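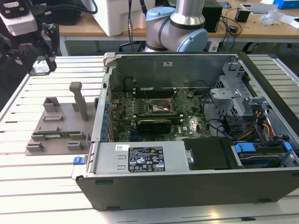
The old Dell tower on its side, with the side panel off and the memory stick parked on the left.

I've been keeping a couple of old desktop computers going for longer than anybody in my house thinks is sensible, and every November I open them up and give them a going-over before the heating season really kicks in (our radiators throw dust around like you wouldn't believe). A few people have asked me what I do, so I'm writing it down the way I do it, with the bits I've learned by getting them wrong.

Before you open anything

Shut it down properly, switch off at the back if there's a switch, and pull the power cord out. Then hold the power button in for 5 seconds. Unplug everything else too, even the little speaker plug that you always forget until the tower is halfway to the table and the speakers come along for the ride!

Lay the tower down flat. I did this job for years with the case standing up on the floor and a flashlight in my teeth, and my back still remembers. On a table, with the open side facing the ceiling, a dropped screw lands somewhere inside the case and you can fish it out again. My table has a slatted top, so a screw that rolls off the case is a different story, and I keep an old baking tray close by for anything small.

Touch bare metal on the case before you touch anything green. I know some people wear the wrist strap, and my friend Zdislava Trnka swears by hers. I own two and can never find either one.

Getting the dust out

Short puffs from the air can, never one long blast, and keep the can upright. Start at the back wall and work toward the front. If there's a fan in the way, hold the blades still with a finger or a cotton swab so it doesn't spin up. Perforated metal is where the fluff really packs in, so go over every vented bit from both sides. A soft paintbrush (a new one, please, no dried-up fence paint) gets the rest. I got mine at Skodwood in the bargain bin and it's the best brush I own.

Leave the power supply closed. Puff some air through the vents and move on. There are parts in there that can hold a charge after it's unplugged, and it isn't worth it for a bit of lint.

Memory sticks

These come out easily once you know the trick. Push the little clips at the ends of the slot outward and the stick pops up by itself. Hold it by the edges, keep your fingers off the gold contacts, and put it down somewhere it can't slide about. A raised slot or a rack is lovely for this. Before I had anything like that I used an egg carton, and it worked fine.

Going back in, look for the notch in the bottom edge of the stick and line it up with the bump in the slot. If it won't go, turn it around. Then press on both ends until it clicks. It takes more push than you'd like, and the first time I did it I was sure I'd snapped something.
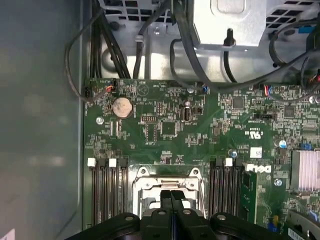

The clock battery is my favorite cheap fix in the whole machine. If your computer wakes up thinking it's years ago, or grumbles about its settings every time you start it, try this before you spend real money. On this board it's the round silver coin cell sitting up toward the top left, with a little plug of orange and red wires just above it, so mind those when you go in with a fingernail. Most holders have a small spring clip you nudge sideways. Check the number stamped on the old cell, buy the same one, and put it in the same way up as the one you took out. You'll have to set the date and time again afterward. Norbert Hrnčiar wrote to me last year after he'd almost given his computer away over this, and he was so cross with himself!

Cables

Take a photo with your phone before you unplug anything. Then take another one from the other side. Black cables all look alike once they're out, and I once spent a whole evening on one drive cable.

Pull on the plug and leave the wire alone. Plenty of them have a tiny latch you have to squeeze first. When everything's back on, tuck the slack away from the fans and hold it with a small tie, snug but still loose enough to slip a pencil tip under.

Closing up

Press gently on every plug you touched. Count your screws back off the tray. I like to start the machine once before the side panel goes back on, hands well away, and listen for a wire ticking against a fan. If it's quiet, unplug it again, slide the panel on and carry it back to the desk. Bring a damp cloth for the spot where it was standing, you'll need it.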